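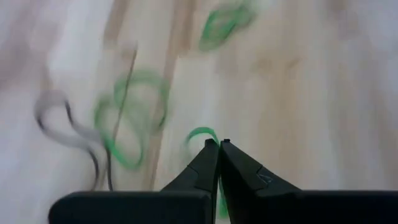 The floor, light wood.

Asdale Youth Volleyball: Your Questions Answered

New to the league? Welcome! We get a lot of the same questions every fall, so we put the answers in one place. If yours isn't covered, ask at the check-in table at Kesby Gym and we'll be glad to help.

Who can play?
Any kid in third through eighth grade, whether they live in Asdale or not. Kids from Plillitz have played with us for years and we love having them! No experience needed. Plenty of our players had never touched a volleyball before their first practice.

When does the season start?
Practices begin in October, and games follow once teams have had a few weeks together. Younger teams practice at 5:15 p.m. and older teams at 6:30 p.m. Your coach will tell you which night is yours.

How much does it cost?
The fee is $100 per player, which covers the jersey, gym time, referees and the end-of-season tournament. Brothers and sisters after the first get $21 off. If the fee is a problem, check the box on the form that says "fee help." It stays private, and we have never turned a kid away over money.

How are teams made?
By grade first, then by skill, so that the games are close and fun. Each player can request 2 friends. We'll always get you at least one of them if that friend requests you back, and very often both. We can't take requests for a particular coach.

Is there a tryout?
No! There is a skills night before teams are picked, where everybody serves, passes and plays a few short games. It helps us balance the teams. If your child misses it they still get a spot, and we'll place them by grade and what you wrote on the form.

Will my child get to play in every game?
Yes. Everyone rotates in, everyone serves, and in the third and fourth grade division everyone plays at least half of every set. Coaches know this rule and they're great about it.

What should players bring?
Knee pads, a water bottle and clean indoor sneakers. Please carry the sneakers in and change at the door (grit from the parking lot is hard on a gym floor). We have balls for practice, but a ball at home is a big help, and the lighter training kind is much kinder to small forearms. Leave earrings and bracelets at home, please.

Do the little ones use a full-height net?
They don't. Third and fourth graders play on a lower net and a shorter court, and they may step in to serve. Watching that first serve go over is one of the best parts of the whole season!

What is the Sakai Cup?
Our end-of-season tournament, and it's a blast. Every team is in it, every team plays at least three matches, and the snack bar does its famous walking tacos. Last year the snack bar took in $1,934, and all of it went to new nets and antennas.

What happens if it snows?
If schools close, we close. Otherwise we decide by 3:30 p.m. and send a text to the number on your form, so please make sure that number is right. Games get made up when we can find gym time. Practices usually don't.

I'd like to coach, but I never played. Can I?
Please do! Some of our favorite coaches learned right along with their teams. We run a coaches' clinic before the season and hand out practice plans for the first four weeks. All coaches need a background check, and the league pays for it.

Can I sign up late?
Often, yes. Once teams are full we keep a waiting list by grade, and spots do open up in the first two weeks. Fill out the regular form and write "late" at the top. You don't pay until your child is on a team.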